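Bepari cell, pre-run software checklist, connector insertion task
January 15, 2022. Filled in by Naheed Naqvi. Stack: Flonano planner, Tollanent perception.

1. Joint and speed limits loaded from the cell config: OK
Comment: Loaded the right file this time. The December file is still in the folder, still named "final."

2. Both grippers report open at start: OK 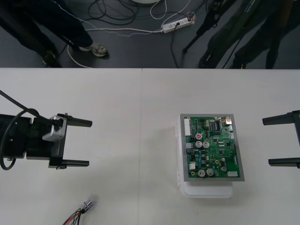

3. Collision model matches the table: PASS WITH COMMENT
The planner thinks the world is a box, a board and a very clean plane. It has no opinion on cables. The round metal connector near the bottom left of the table trails thin black and red wires, and as far as Flonano is concerned they are air. Please add a keep-out volume for loose wire before anyone raises the speed cap.

4. Wrist camera exposure locked: OK

5. Part detector, false positives: FAIL
Logged 909 detections over 2,000 empty-table frames. Threshold raised, rerun pending.
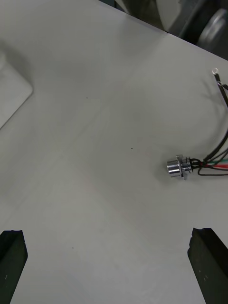
The old threshold was set by someone in a hurry - me - and the comment in the code says "tune later." It is later. Do not sign this line until the rerun is in the log.

6. Hand-eye calibration less than 10 days old: OK

7. Approach pose checked at low speed, hand on the stop: OK

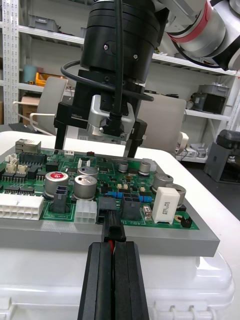 Low speed means the value in the config. Last time somebody used the slider in the Akurance dashboard, which is decorative.

8. Force threshold aborts the insertion: OK
Tripped on all 4 test pushes. The error text still reads "success (failed)." Ticket open.

9. Two-arm interlock, shared zone over the board: PASS WITH COMMENT

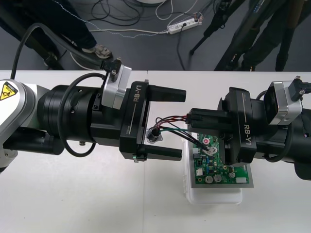 The lock releases when the planner exits cleanly. When it crashes, the lock stays held until restart, and I can live with that direction of wrong. Write the restart in the log.

10. Logs saved somewhere other than the desktop: FAIL

Result: hold at low speed until items 5 and 10 are closed.
N. Naqvi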